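Anleitung: Markerposen aus Handgreifer-Aufnahmen bestimmen und prüfen
Futolora Werkzeugkette, Bereich Wahrnehmung. Stand: 14. März 2023

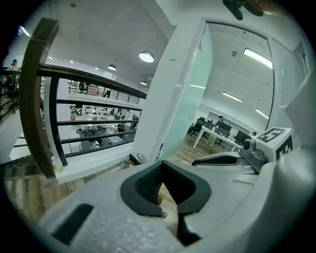

Abb. 1: Handgreifer mit weißem Markerwürfel neben dem Scharnier des Fingers, Aufnahme aus der Greiferkamera.

1. Zweck und Geltungsbereich
Diese Anleitung beschreibt die Auswertung von Markerwürfeln in Aufnahmen handgeführter Greifer. Sie gilt für die Standorte Telstead und Murnside. Ergebnis der Auswertung ist für jedes Einzelbild die Pose des Würfels im Kamerakoordinatensystem, aus der anschließend die Öffnung des Greifers berechnet wird. Die Kalibrierung der Kamera selbst ist in einem gesonderten Dokument geregelt.

2. Voraussetzungen
Es müssen vorliegen:
- eine gültige Kalibrierdatei der verwendeten Kamera
- die Würfeldefinition mit Kantenlänge, Marker-IDs und Lage der Flächen zueinander
- die Aufnahme in unveränderter Auflösung

Nachträglich skalierte oder beschnittene Aufnahmen werden nicht verarbeitet.

3. Suchbereich festlegen
Öffnen Sie die Aufnahme im Prüfwerkzeug und wählen Sie ein Einzelbild, in dem mindestens zwei Flächen des Würfels erkennbar sind. Ziehen Sie den Suchbereich so auf, dass er den gesamten Bewegungsraum des Fingers einschließt, und geben Sie ringsum 16 Pixel zu. Der Hintergrund bleibt nach Möglichkeit außerhalb. Geländerstäbe, Bildschirme und Deckenleuchten, wie sie in Büroräumen üblich sind, erzeugen kontrastreiche Kanten und damit zusätzliche Kandidaten, die der Detektor erst verwerfen muss.

4. Detektion ausführen
Starten Sie die Detektion zunächst mit den Standardwerten. Der Schwellwert für den lokalen Kontrast beträgt 25. Bei hellem Gehäuse und weißem Würfel kann die Trennung der Markerränder unzureichend sein; in diesem Fall ist der Schwellwert schrittweise um jeweils 8 zu senken. Die Fehlerkorrektur der Marker-IDs bleibt eingeschaltet. Teilweise verdeckte Marker werden nicht von Hand ergänzt.

5. Pose schätzen
Die Pose wird aus allen erkannten Flächen gemeinsam berechnet. Ist nur eine Fläche erkannt, liefert die Schätzung unter Umständen zwei nahezu gleichwertige Lösungen. Solche Einzelbilder erhalten den Status „mehrdeutig“ und werden über die benachbarten Einzelbilder aufgelöst. Die Glättung nach dem D'Souza-Verfahren darf erst danach aktiviert werden.

6. Prüfung
Kontrollieren Sie in jeder Aufnahme rund 100 Einzelbilder mit eingeblendeten Würfelkanten. Weichen die Kanten sichtbar ab, ist zuerst die Zuordnung der Kalibrierdatei zu prüfen, danach die Würfeldefinition.

7. Ablage
Die Posendatei wird zusammen mit der verwendeten Konfiguration im Projektverzeichnis abgelegt. Konfigurationen aus der Fassung vom Januar sind vor der Wiederverwendung zu konvertieren.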